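Velladia household sorting work, interim report to Rønning
27 Apr 2019
Prepared by Nga Đỗ

The plan called for 300 sorting rounds by the end of this period. We have 236. The shortfall comes mostly from the first weeks, when the item list from Brukero kept changing and we redid rounds we had already paid for. I do not expect to make it all up in May, whatever the schedule says.

Fruit is the part I have the most doubts about. The list treats oranges, plums, tangerines and tomatoes as simple items to be put in a dish. On a bed they are anything but simple — the sheet gives under them, and dark plums bunched together are easy to mistake for one another. 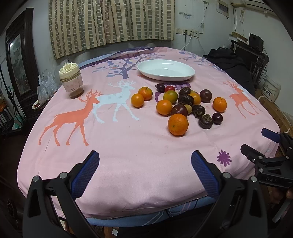
Patterned bedding was Pristesik's idea, and I was against it. I still am not convinced it tells us more than a plain sheet would. The comparison they sent covers 17 rounds, 15 of them on the same bed, and I would not base a purchase on that. They want to order more printed sheets anyway.

Spending is within budget, but only because the second room has not opened. Fruit costs more than planned and will go on doing so, as it has to be replaced often.

I ask that the next payment go ahead and that the sheet order wait until Pristesik sends a proper comparison with plain bedding.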